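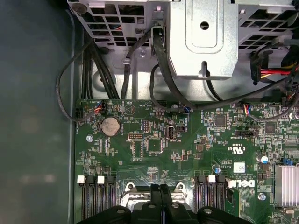 The Saturday computer repair sessions at the Pliltirow Community Hall are coming back in September, and there's room for a lot more old desktops this time! The hall has handed over its big back room for the season, with 5 workbenches instead of the 4 that everybody squeezed around in the spring.

If you missed those earlier sessions, the idea is simple. You bring in a desktop that's slow, loud, dead or just forgotten in the closet, and you open it up yourself with an experienced helper sitting next to you. By the end of the spring run, 31 machines had gone home working, and plenty of their owners had never taken the side off a computer before. One retired bus driver came in to save her vacation photos and ended up staying all afternoon to help a neighbor put in more memory (she has already signed up for the fall).

The first session is all about getting comfortable inside the case. Older office desktops are wonderful for this, Dells included, with their big metal drive cages, roomy boards and cables you can follow with a finger from one end to the other. You'll learn which lead feeds a drive and which one goes to a fan, how to get a stubborn plug out without yanking on the wires, and how to find the little round battery that keeps the clock going. If your computer thinks it's the wrong year every morning, that battery is the first thing to check, and it's a cheap and quick swap.

Later sessions move on to cleaning out dust, adding memory, changing a hard drive for a solid-state one and putting a fresh system on the machine. The drive swap was the big hit last time. People could hardly believe it was the same computer!

Wilov Hardware on Cropper Street is lending screwdriver sets and anti-static wrist straps, and the Gendar Library is putting together a shelf of repair guides that you can borrow between sessions. The library will also take finished computers that their owners no longer need and pass them along to students in town. Drives in donated machines are wiped at the hall first, while you watch if you like.

It's a nice fit for the building, too. The hall went up in 1841 as a wagon maker's shop, and you can still see the old tool hooks along the back wall.

Sessions start at 10 a.m. and are free, though a dollar or two in the coffee jar helps pay for batteries and thermal paste. Bring the desktop and its power cord. Monitors, keyboards and mice are already on the benches. Laptops will have to wait until winter, when a separate class is planned.

Sign up at the hall's front desk or at the Gendar Library. Kids are welcome with an adult, and so are people who don't have a computer to fix and just want to see how one goes together.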